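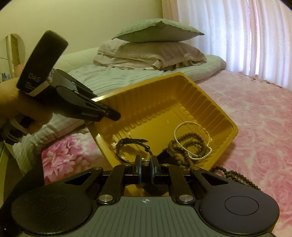 Yellow tray on the bed, strap to the left, beads to the right.

Filed under: Bench Notes / Household Sorting

July 14, 2022

Small items, tray trial. Keir wanted to know why we need a tray at all when every bedroom on earth already has a flat surface. I put a strap down on the pink floral bedding and asked him to find it from the doorway. He found a flower.

Yellow stays, then. Dark things show up well on it, and the raised rim keeps them from wandering off into the covers. The ribbed walls are less of a triumph. Satish says they add stiffness. I say they add 80 places for lint, and I'm the one with the cotton swab.

The black strap with the buckle behaves if you leave it in an open loop. Flattened, it springs back in its own time, usually when you've turned to write down that it's flat. Don't bother flattening it.

The brown beads are another matter. Coiled in overlapping loops they take up one side of the tray and look quite dignified. Lift from the top loop only. Lift from underneath and you get the whole strand plus a knot that wasn't there before – Benedetta spent most of her lunch on the last one and has asked not to be put down for beads again.

Placement: set the tray at an angle to the pillows. Square to them it tips toward whoever sits on the mattress, and somebody always sits on the mattress.

Still to do: try the Malter liner, if Heather can remember which closet she filed it in. Ask Ailsa whether rings count as small items or get their own page. She has views. Leave 4 blank lines for them.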